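Clearing and Resetting a Work Surface

A work surface that collects tools, parts and packaging loses usable depth every week. The procedure below takes one session and needs a dry cloth, a damp cloth, a shallow tray and two lidded boxes.

Remove everything, including items that normally live at the back. Sort by frequency of use: daily, monthly, neither. The third group leaves the room. Small hardware goes into the tray until the surface is clean, then into boxes labeled on the short side.

Wipe dry first, then damp. Dust that is wetted too early turns to paste and settles in seams and screw recesses. For textured grips and pads, use a soft brush and work along the pattern in both directions.

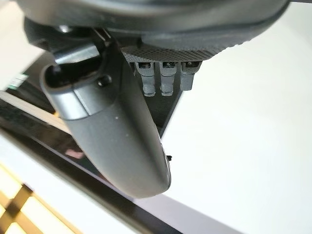
Return the daily items only, keeping a clear strip 200 mm deep along the front edge. Anything taller than 300 mm stands at the rear. Leave cords unplugged until the damp areas have dried, and route them behind the surface – never across it.

Matte finishes show fingerprints and cleaner residue. Use plain water with one drop of dish soap, and buff with the dry cloth. Test solvents on a hidden spot and wait 72 hours before treating the rest.

Repeat the dry wipe weekly and the full reset every June and December.

Charoen Chaiyaporn
Last revised 2024-12-22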